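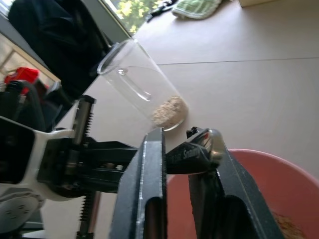

Clear cup on its side, filling down at the base, pink bowl close by.

Spooning and pouring: the things you keep asking me

I've been running the Sastuslow activity table for 14 months now and the same questions turn up in my inbox every week, so I've finally typed up the answers. If yours isn't covered, write to me, I do like getting mail!

What do you put in the cup?
Dry stuff, always. Rice is my favourite for spooning. Crushed oats are lovely too, and bran is softer and quieter (a real plus in a flat with floorboards). I've tried lentils, but they roll under the fridge and I'm still finding them.

Does the cup have to be see-through?
It doesn't have to be, but I'd go for it. Half the fun is watching the little heap grow, and when you tip a clear cup you get to watch the whole lot slide. A cheap picnic cup does the job. If it's going to be knocked about by very small people, stick with plastic.

Why a bowl and a cup? Couldn't I use two bowls?
You could, and for a complete beginner I would. A wide bowl is easy to scoop from and a narrower cup is harder to hit, so bowl to cup is the next step up. When that gets boring, go back the other way by pouring. Pouring is messier. Put the bowl right beside the cup and you'll lose far less.

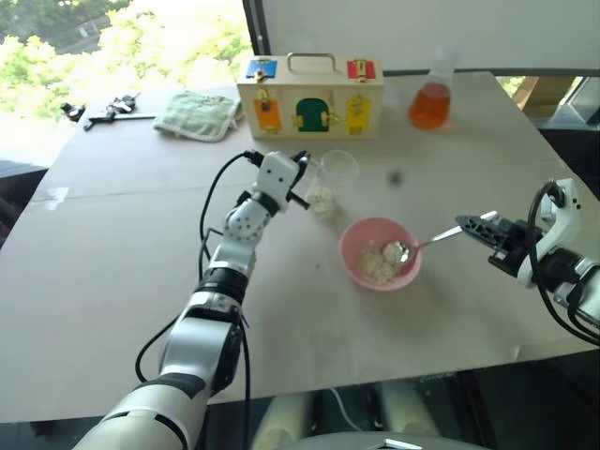 Trevor, April

I had the big table out for this month's setup, with the spoon and the pink bowl at the front and the latch box and orange flask further back, so a few of you wrote in about the extras.

What's the box with all the coloured doors?
It's a latch box! Each door has its own colour and there's a mix of fasteners to fiddle with, plus a metal handle over the top for carting it about. I put it out for whoever has had enough of rice. You can pop something inside for them to find — a button, a pebble, a folded note. I've seen similar ones at Zevora, and the school fetes are worth a look.

And the orange liquid?
Water and food colouring. I like a bit of colour on the table and it's good for talking about levels, but glass flasks are a grown-ups-only item at my place. Keep yours at the far edge or leave it on a shelf.

Which spoon should I use?
Whatever's in the drawer. I use a plain metal one. A dessert spoon picks up a decent amount, and a teaspoon makes the game last longer, which you may or may not want at five in the afternoon.

How much rice do I need?
Less than you'd think. Start with enough to cover the bottom of the bowl. I once emptied in a whole bag and spent my evening with the dustpan.
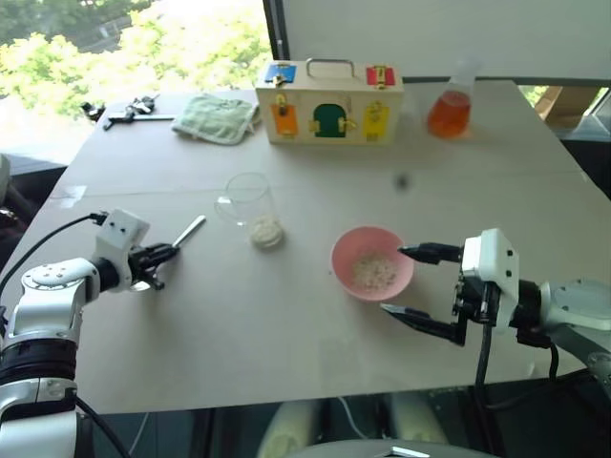
Rice in the bowl and a little mound in the clear cup, with the latch box at the back.

Can I cook the rice afterwards?
Please don't. I keep mine in a jar marked PLAY and it gets used over and over. Toss it if it gets damp or starts to smell odd.

How do you clean up?
I fold a towel and keep it on the table for wiping, and I run the carpet sweeper over the floor when we're done. An old sheet under the table catches most of the strays. You pick it up by the corners and tip it back in the jar (check for fluff first).

Do you sell kits?
I don't, sorry. I did look at putting one together with Nokano but the postage was ridiculous. You've probably got the lot in your kitchen already, apart from the latch box.

My daughter only wants to tip it all out. Is that okay?
Yes! Let her tip. Mine did nothing else for weeks, and then one morning she picked up the spoon.

Contact: Ildikó Simon, PO Box 822, Trevor 3123 | © Sastuslow | Back to top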